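Reading a floating rate clause

My loan with Sarero reset in September, and the new payment was higher than the reset letter led me to expect. I spent an evening with the contract to find out why.

The rate is a reference rate plus a margin of 4 points. The reference rate is read once, on the first business day of the reset month, and applies until the next reset. The letter goes out earlier and uses the rate on the day it is printed. Mine was printed before the rate moved.

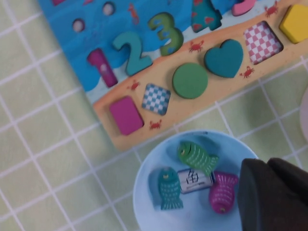

Endthorpe Household Finance Club

The second item is rounding. Sarero rounds the sum up to the next eighth of a point. Tradari, where I had the previous loan, rounded to the nearest eighth. The clause is one line long and sits under "Calculation", well away from the section on the margin.

Third, the day count. Interest accrues on actual days over a 360-day year, so a full year costs slightly more than the stated rate. On my balance, the three items together add almost 67 dollars a year. The late printing accounts for 45 of that, measured against the figure in the letter.

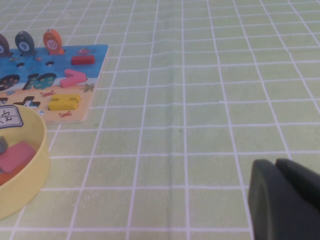 The contract also allows a prepayment of up to 1,000 dollars per reset period without a fee. It has to arrive before the reference rate is read, or it counts toward the next period. I missed that date this time and have moved the transfer up in my calendar.

I have asked Sarero in writing whether the letter can show the print date next to the rate. No reply so far.

3 comments | 11 shares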